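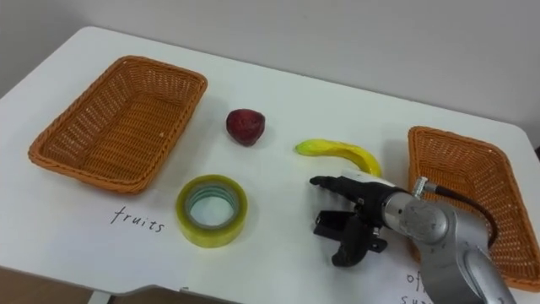
Slide 2: Sharing unfinished work

Speaker: Esperanza Whitfield. Slot is 30 minutes, questions included.

Define terms first. "Process post" = any dated note, sketch or draft put out before the piece is done. Finished portfolio pages don't count.

Source material: the Prarthorpe notebooks, 302 entries by Dolores Haddad. Read entry 100 aloud, the one on abandoned drafts. Pause after it.

Points to cover:
Post on a fixed schedule. Length is optional.
Credit sources by name, with a link where one exists.
Keep a private file for material that is too early to show. Haddad moved drafts out of hers once a month.
Comments: read them once, log the useful ones, close the page.

Mention Amos Park's objection that daily posting cuts into studio hours. Concede it for large-scale work such as murals.

Advance to slide 3. Kuo-hua Au takes over for the section on newsletters.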